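Stellow teleop demos, data card

Version 3, updated 2023-04-02. Replaces the July card, which had the wrong episode count and still listed the old gripper.

What this is

Demos of an arm being driven by remote control through short tabletop jobs. One operator at a time, leader arm on the desk, follower in the cage. Also a smaller set done by hand (operator grabs the wrist and walks it through, gravity comp on). The two are in separate folders, don't mix them unless you mean to. Timing is very different.

Numbers

900 episodes total
627 remote control, rest hand guided
19 tasks
4 operators, ids only

Task list is in tasks.csv. Some tasks have a lot more episodes than others, we never went back and evened it out.

Setup

Follower is the Tetar arm with our printed gripper, wrist camera on a bracket. One fixed camera on the workspace as well. Teal backdrop so the dark gray parts separate cleanly, plain black cloth was useless for this. Cage is aluminum extrusion, corner brackets, nothing fancy. Extrusion layout is in docs/cage, measure your own before you cut anything.

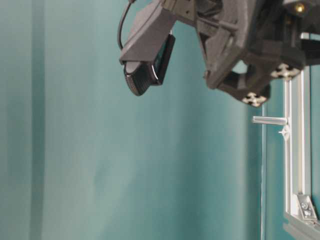
Photo: Rautiainen lab / Stellow project. Free to reuse with credit.

Wrist camera looks down and slightly to the left. If you rebuild the bracket keep the angle, the calibration files assume it. Leave slack in the cable or it pulls the camera off aim when the wrist rolls. Re-run calib_wrist after every knock. Every knock.

What's in an episode

wrist video
fixed video
joint positions, follower and leader (leader is empty for hand guided)
gripper opening, 0 closed, 1 open
operator id
success flag, set by the operator right after

Timestamps are from the one clock on the control PC. Video lags joints by a frame or two, there's a script to shift it (tools/shift_video). We did not shift it for you.

Known problems

- Success flag is generous. Some operators marked a drop and regrab as success, some didnt.
- Hand guided episodes have the operator's hand in the fixed video. Sometimes the wrist one too. Bad for training straight from pixels, ok for joints.
- Leader gripper sticks near closed. You'll see a little jump in the comands right before a grasp.
- A few episodes start with the arm already moving. Trim the start or drop them, listed in late_start.txt.
- Exposure on the fixed camera was on auto at first. Locked later. No flag for which is which, sorry.

Not in here

No force data. No depth. No language labels beyond the task name. The Werix recordings are a separate release with a different arm, please don't file bugs for them in this repo.

Splits

Train and test lists are in splits/. Split by episode, so every operator shows up on both sides. If you want held out operators make your own list from the ids.

License is in LICENSE. Questions go in the issue tracker, put the episode id in the title.

TODO: redo the loader for the hand guided folder, the field names still dont match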